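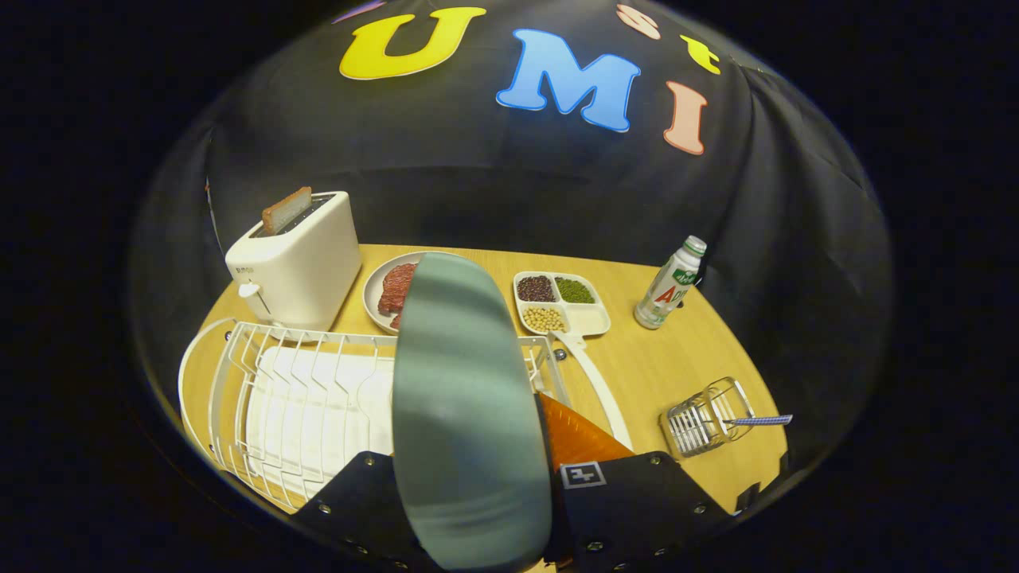
Third weekend on the gripper, and the fingers are finally staying on. I'll write down where things are at before I forget which version did what.

The finger I'm using now is the seventh print. The first 3 were too stiff and the next few tore near the base when I tightened the screws. Kedir Feyisa from the Tenstead workshop told me to slow the printer right down and thicken the wall at the root by a millimetre. I did both at once, so I can't say which one fixed it, but number seven has been through a couple of evenings of squeezing things and hasn't split.

The mounts are black PLA from the Rerby spool I bought last February. There are more screws in them than I'd like. I had them down to four a side at one point and the whole finger twisted when I grabbed anything off-centre, so the extra holes went back in. If you're copying this, drill them out a touch first -- the printed holes come up tight.

The tag on the mount gave me a bad night. I'd glued it on a slight angle and the software kept losing it whenever the grip opened past halfway. I scraped it off, sanded the spot flat and stuck on a fresh one with a wider white border. Tracking has been steady since.

For practice jobs I'm sticking with kitchen things. Plates in and out of a dish rack are the main one. Toast is harder than it looks, as the slice wants to crumble if you close too quickly. I haven't tried anything with the beans yet apart from moving the tray by its handle, and I'm not in a hurry to sweep the workshop floor.

I recorded 11 runs of the plate job last night and kept 10. The other one I bumped the table with my elbow.

Sointu Ruotsalainen asked in the comments what the whole thing weighs. Too much. My wrist is sore after an hour and I've started wearing a brace. The next housing will be shorter, and I want to move the handle back so the weight sits over my hand. Amanuel has offered to draw it up if I send him the measurements, so that's tonight's job, along with ordering more M3 screws.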